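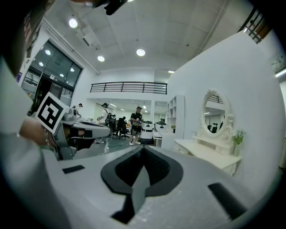 Home | Interviews | Tutorials | Forum
4 min read

I'd been drawing letters in Drisico for two years before I found out it had a layer lock shortcut, so you can guess how I felt sitting down with Raghda Fakhoury. She drew Zoubi, a display typeface with 595 glyphs, and she did every curve of it in the same program I use for birthday cards.

I asked how she starts a letter. "Badly!" she said, and laughed. "I scan a pencil sketch, drop the opacity way down, and put in as few points as I can stand. My first lowercase g had 51 points. It looked like a potato. The one in the font has 13 on the outer contour."

So is it all about deleting? Pretty much, she told me, and then she went off on handles for a good while (I loved it, my tea went cold). She keeps them horizontal or vertical wherever the curve hits its widest spot. "If I have to change the weight later, I can grab a whole side and move it. With handles going every which way, you're redrawing."

Her other big habit is saving each family of shapes as a symbol library. The serifs for Zoubi live in one file called Skusstead, after the street she grew up on, and she won't let me see it because the layer names are "mostly swearing."

I wanted to know what she'd change about the software. "The snapping. It grabs the guide I don't want, every time. I turn it off, forget, and then wonder why my baseline is a hair low."

She's drawing an italic now, for a small studio called Fladis, and she's stuck on the ampersand.

Last updated: Feb 7, 2026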